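Section 4. Comparing two grippers on the Onura bench

Read Section 3 first if the arms have not been mounted and powered up. The steps in this section assume that both arms move freely, that the controller starts without a fault, and that you know where the stop button is.

The comparison takes most of a morning. You will run the same pick routine with the Brestau gripper and then with the Chacko gripper, using the same arm, the same parts and the same camera positions. Change only the gripper between runs. If you also swap a camera or edit the speed settings, the two logs can't be set side by side.

4.1 What you need

Both grippers with their mounting screws
The Onura controller and its power supply
The tray of test parts from the kit
A hex key set and a soft cloth
A laptop with Skirnden installed

4.2 Fitting the first gripper

1. Press Stop on the controller and switch off the arm supply. Wait until the status light goes out.

2. Support the gripper with one hand and remove the mounting screws. Put them in the lid of the parts tray.

3. Wipe the mounting face with the cloth. Grit under the plate will tilt the fingers and show up later as missed picks.

4. Seat the Brestau gripper on the locating pin and start all the screws by hand before tightening any of them.

5. Tighten the screws in a cross pattern, a little at a time.

6. Plug in the gripper cable. The connector fits one way only. Do not force it.

CAUTION: Never plug in or unplug a gripper with the arm supply on. The controller may read the change as a move command.

4.3 Routing the cables

1. Run the gripper cable along the upper side of the arm and leave a loop at each joint that bends.

2. Move the arm by hand through its full reach. Watch each loop as you go. No cable should pull tight or pass between two moving parts.

3. Clip the cable to the arm on both sides of the loop.

4. Keep spare cable on the floor well away from the base and out of the walkway.

NOTE: A cable that clears everything at rest can still catch when the wrist turns. Check the wrist at both ends of its travel.

4.4 Setting the cameras

1. Switch on the arm supply and start Skirnden.

2. Open the Cameras page. Each camera should appear with a live view. If a view is black, unplug that camera, wait a moment and plug it back in.

3. Send the arm to Home, then to Pick. Both fingertips should stay in view at Pick. Adjust the camera tilt if they don't.

4. Tighten the tilt screws and choose Save Camera Positions.

5. Set the exposure to Fixed. Auto exposure changes when someone walks past a doorway or a window, and the picks near the bright side of the bench will drift.

4.5 Running the comparison

1. Set Grip Force to 80 and Cycle Limit to 400. Leave Speed at the default.

2. Load the tray. Start with the rigid parts and leave the soft ones for a later run.

3. Clear the area inside the floor tape and press Run.

4. Stay within reach of the stop button for the first few cycles. If a finger touches the tray, press Stop and repeat the height setting in Section 3.

5. When the cycle limit is reached, save the log under the name of the gripper.

6. Switch off the arm supply, fit the Chacko gripper as described in 4.2, and repeat all the steps in 4.3 through 4.5.

Expect the Chacko run to take longer. Its fingers open wider by default, and the controller waits for them to report fully open before each move. You can shorten the opening under Gripper, Travel, but do this only after you have saved one full run at the default.

4.6 Checking clearance between arms

With two arms on one bench, the gripper under test can reach the other arm's stand. Jog the arms toward each other at low speed and look at the finger, the camera modules on top of the arm, and the upright black stand.

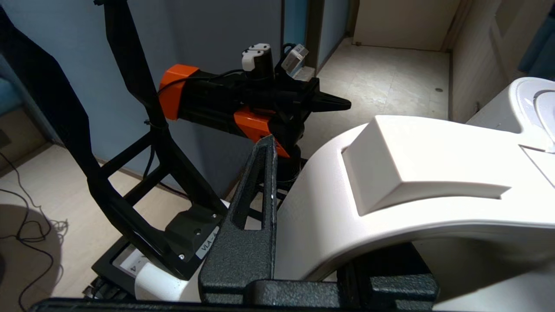

Reader note, added in June: We had the clearance set correctly for the Brestau and then left the same limits in place for the Chacko. It is a longer gripper, and it tapped the stand on the second cycle. Could the manual say to redo the limits after every swap? We also lost a run because the tilt screw on one camera worked loose at around 600 cycles.

Reply from Onura support: Yes, redo the limits after each gripper change. Go to Arm, Limits, Clear, then jog to each side and choose Set. For long runs, check the camera tilt screws each time you reload the tray.

4.7 Reading the logs

1. In Skirnden, choose Compare and open the 2 saved logs.

2. Look at Missed Picks first, then Drops. A missed pick usually points to camera position or finger height. A drop usually points to grip force.

3. If most misses fall on one side of the tray, repeat 4.4 before you blame the gripper.

4. Export the table and keep it with the grip force and cycle limit you used. Skirnden does not write these settings into the export.

For soft parts, continue with Section 5.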